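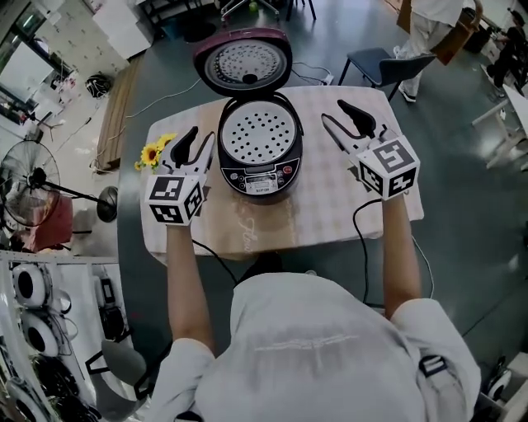
Stemo hand-held grippers, one in each hand, either side of an open rice cooker. The printed cube on each is the tracking marker.

Stemo Paired Demonstration Grippers
Sold by Foltby Automation Supplies, Brotstead
£767 per pair, VAT extra
Usually in stock. Order before 2 pm for same-day dispatch.

What you get

Two hand-held grippers, left and right, white bodies, black curved fingers
Marker cube fitted to each
One cable per gripper
Spare finger set
Printed quick-start sheet (four pages, two of them useful)

What they are for

Recording a two-handed job so that a robot arm can be trained on it. You hold a gripper in each hand and do the work with its fingers instead of your own. Opening and closing is logged through the cable. Where the gripper is, and which way it is pointing, comes from a camera reading the codes on the cube. You supply the camera, the computer and the robot.

The maker's leaflet says you can "teach any robot any task in minutes". We have left that line out of our own listing and would ask you to ignore it wherever else you see it. You can record a task in minutes. Teaching is a separate matter, and most of the time and money goes there.

Our own experience

Dennis Horrocks has had a pair on the bench here since May. His notes, lightly tidied:

"Comfortable enough for half an hour. After that my wrists knew about it. You get used to the fingers quicker than you'd expect, and then you start cheating, which is the problem. You nudge a thing with your knuckle, or hook it with your thumb, and the recording shows a lid moving by itself. I threw out a good part of my first Monday for that.

"Kitchen jobs are a fair test and a hard one. An open lid stands up right where you want to put the cube, and if the camera loses the codes you've got a hole in the track. Put the camera where it can see over the lid. Shiny metal I don't trust either, I moved our lamp twice.

"I made 160 recordings of one pick-and-place job and was pleased with myself. The arm managed it when the bowl was where I'd had the bowl. Shift the bowl a hand's width and it wasn't much use. So vary things from the start. I didn't."

Against remote control

Customers ask whether they should buy these or a remote-control rig, where you steer the real arms from a pair of handles. The hand-held kit is cheaper and you can carry it to the job. It is also quicker, as you aren't waiting for an arm to catch up with you. The drawback is that your shoulder and elbow can do things the arm can't. With remote control, if the arm can't reach, you find out straight away. With these you find out later, after a week of recording.

If you already own the arms and they never leave one room, we would look at remote control first. We sell both and the margin on these is better, so take that as you like.

Claims we have checked, and some we haven't

Cube tracking: works well with the codes facing the camera. Patchy when both hands are close together and one cube hides the other.

Finger grip: fine on handles, lids, cloth and boxes. Poor on thin card and anything greasy.

Battery life: there is no battery. An early version of the leaflet mentions one.

"Tested to 2000 hours": we asked for the report and were sent the leaflet again. Our pair is nowhere near that.

"Works with all major arms": it produces a file. Whether your arm can use that file depends on your software, and on the fingers fitted to the robot being the same shape as the ones you recorded with. Ask us for the finger drawings before ordering.

The cables

They are the commonest grumble in our returns book. A cable that hangs off the table edge will catch on a knee or a chair sooner or later, and one that lies across the table will end up in shot and under your arm. Clip them to your sleeve or run them over the shoulder. Lytvynenko make a cable-free pair at a much higher price. We have tried it for one afternoon, which isn't long enough to recommend it.

Who should not buy

Anyone hoping to record on Friday and have a working robot after the weekend. Anyone without somebody on the staff who can train a model, or the budget to pay someone else. Anyone whose job depends on feeling how hard they are pressing, as these do not record force, only how far the fingers are open.

Returns and hire

Unused pairs can come back within 30 days. Used pairs we take back if the cubes are unmarked. A scratched code is a dead code, so keep them in the box between sessions.

Hire is available by the week and the first week comes off the price if you go on to buy. Most people who hire first order fewer pairs than they had planned to.

Replacement cubes, fingers and cables are listed under Stemo Spares. For questions, ring the Brotstead counter and ask for Dennis.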